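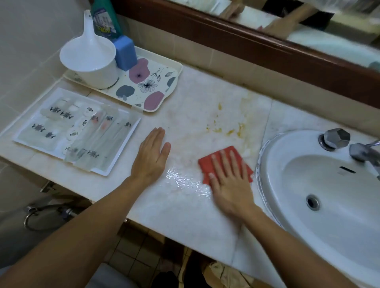 TURTON, February

# A Town Built on Its Own Floor

The road into Turton drops down through the hemlocks for so long that you begin to think you've missed a turn, and then it lets go of you all at once beside the old quarry, which at this time of year is a big square of gray ice with snow blown into one corner. I had come to spend four days in the town and write something short about marble. I stayed nine, and this is not short, and I hope you'll forgive me, because Turton is a place that likes to keep you at the table.

I should say right away that I grew up with one piece of marble in the house. It was the top of my grandmother's washstand, chipped at one corner, and we were told as children never to set a glass on it, so naturally I remember it as the most desirable place in the world to set a glass. When I was finally allowed to, at her kitchen table years later, after the slab had been put to work for rolling out pie crust, I left a ring. It was lemonade. The ring is still there, and the slab is mine now, and I've rolled a good many pie crusts over that ring.

Turton is full of rings like that. The sidewalks are marble, which sounds grand until you try to walk to breakfast on them in February. The curbs are marble too, along with the library steps and the sills of the gas station. When I asked the woman at the diner why the men's room had a marble windowsill, a marble threshold and a sheet of marble behind the radiator, she looked at me kindly and said, "Well, what else would we have used?"

It was cheap here, is the thing. In the years when the quarry was running hard, the good blocks went down the valley by rail to courthouses and banks, and whatever was left (the cracked, the oddly stained, the too-thin, the cut-wrong) could be had by anyone with a sledge or a wagon and a strong back. People took it home. They paved the barn with it. There is a chicken coop on the north road with a marble doorstep worn down in the middle like the step of a cathedral, and I'd have knocked and asked about it if the chickens hadn't made their feelings so plain.

## The hole

The quarry itself is 351 feet deep, or it was when the pumps ran. It began as a cut in the hillside and then, as the good layer tilted down into the mountain, the men followed it, and for a couple of generations they climbed down to work in the morning and up again at night on wooden ladders pinned to the wall. A payroll book at the library, which you can look at if you wash your hands first, lists 158 men in its fullest year. The handwriting is lovely and the wages are not.

Marble, in case it has been a while since anybody told you, starts as limestone, and limestone starts mostly as shells and skeletons and limy mud settling at the bottom of a warm sea. Bury it, squeeze it, heat it for long enough, and the grains grow into one another until the whole mass is a tight sugary crystal that takes a shine. If the sea was clean you get white. If some clay or iron or graphite was mixed in you get the veins, which is why the parts of a slab that people pay extra for are, strictly speaking, the dirt. I find this very cheering.

The deposit at Turton is mostly white with a soft gray cloud in it, and there's a thin band, which the quarrymen called the butter, that runs to cream. Hardly any of the butter ever left town. Banks wanted white. You find it in kitchens here, and on the stairs of the old hotel, and I was shown a cradle with a butter-marble base that must have needed two adults to rock.

The pumps went off when I was in grade school. Water came up slowly over two winters and then it was a lake. For a long time after that the only stone work in Turton was the Stuvon shed, where they made headstones, and a fellow or two who would reset your steps if you caught him in the right mood.

## The shed that stayed

Stuvon is still there. You can hear it before you see it, a long wet hiss with a hum underneath, coming from a building with a roof patched in three colors. Inside, the big gang saw that once cut blocks into slabs has been quiet for years, and everything is done by a single bridge saw with a diamond blade and a great deal of water. The floor slopes to a drain. Everyone wears rubber boots and everyone's boots are white to the ankle with slurry.

They still do headstones, mostly in granite brought in from elsewhere, a fact mentioned to me with some embarrassment. Marble is soft for a graveyard. It dissolves, a little, every time it rains, and if you walk up to the cemetery behind the church you can see the old ones with their lambs and willows melted down to thumbprints. The children's stones are the hardest to read. Somebody has gone along and written the names into a notebook, kept in a coffee can by the gate, so that they won't be lost, and I stood there in the wind and read all of it.

But the larger part of the work at Stuvon now is old marble coming back. A bank branch closes in a city somewhere, or a department store is gutted, and a truck pulls in with wall panels that may well have left this same valley as blocks a lifetime ago. The shed cleans them, cuts out the bolt holes and sells them as tabletops and hearths. I watched a panel go under the saw with a ghost of gold lettering across it, just a curl and part of an S. The sawyer kept the offcut with the curl. He has a shelf of them at home, he told me, and his wife would like the shelf for something else.

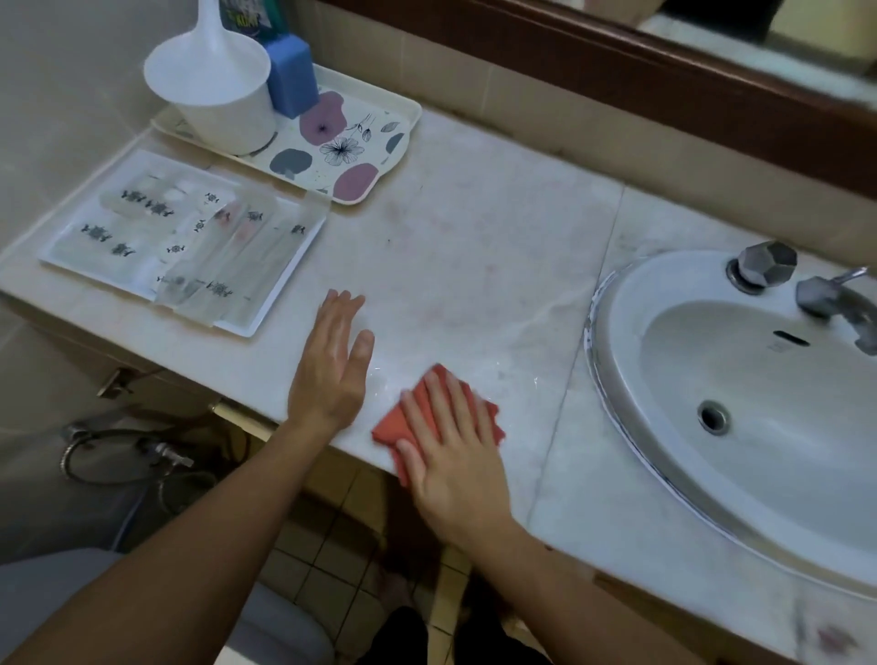 *Issue 158*

## How to live with it

The Liao showroom sits across the river in what used to be the company store, and it's the only place in Turton where I was offered an espresso. The family came for the building, which they bought with the roof half in, and got interested in the stone afterward. They sell slabs and sinks and a few very heavy lamps. What they mostly do, from what I saw over two mornings in a chair by the window, is talk people down.

Someone will come in with a picture from a magazine (this magazine, once, I was pleased to see) and say they want marble in the bathroom, or the kitchen, and the first question from behind the desk is whether they cook with lemons or wear hair dye. Marble is calcite, and calcite and acid don't get along. Vinegar, wine, tomato, toilet bowl cleaner, all of it will eat the polish and leave a dull mark that no amount of wiping will lift, because there's nothing on the surface to be wiped. A stain is different. A stain has gone down into the pores and can often be coaxed back up with a paste left on overnight under plastic wrap, though you may have to do it three or four times and you shouldn't hope too hard.

For the everyday, their advice is warm water, a soft cloth, a drop of mild dish soap, and another go with clean water after. Get to the spill early. Dry it when you're through. They hand this out on a card, and at the bottom of the card is a telephone number for the days when you've gotten to the spill late.

Customers do ask about sealers, and the shop carries one called Ullex that comes in a squat can and smells of nothing much. It gives you time, they'll tell you. A sealed counter will let a puddle of coffee sit through a phone call. It won't do a thing about the lemon. One couple who'd driven a long way seemed quite let down by this, and they walked around the slabs for a while with their hands in their coat pockets, and then they came back and ordered the gray one anyhow, honed so the marks wouldn't show as much, and asked if they could watch it being cut.

I've thought a lot about that couple. There are so many good surfaces to be had now that ask nothing of you. I have one in my own kitchen, speckled, and I couldn't tell you a single thing that has happened on it.

## Saturday clothes, river side

On my last full day the inn was short-handed and the coffee was late, so a few of us guests ended up in the kitchen, where the counter is a slab of the butter band twelve feet long with a dip in it beside the stove. The innkeeper's mother made bread in that spot, and her mother before that. You can feel the dip with the flat of your hand. He wants to put in a dishwasher, which would mean cutting the slab, and he's been meaning to decide since the summer before last.

There is talk in town of a quarry museum. A grant for $1,000 has come through, enough to fix the door of the old hoist house and print a leaflet, and 20 people turned up on a bitter cold evening to argue over what the leaflet ought to say. I sat at the back with my mittens on. Half the room wanted the courthouses in it, all the famous steps and columns that went out on the train. A man near the stove wanted the ladders. A woman in a green hat said that whatever they did, they should put in the chicken coop, and there was a motion, and it was seconded, and then the meeting stopped for pie.

*The hoist house at Turton opens to visitors in June, weather permitting. The Stuvon shed welcomes callers before noon. Wear boots.*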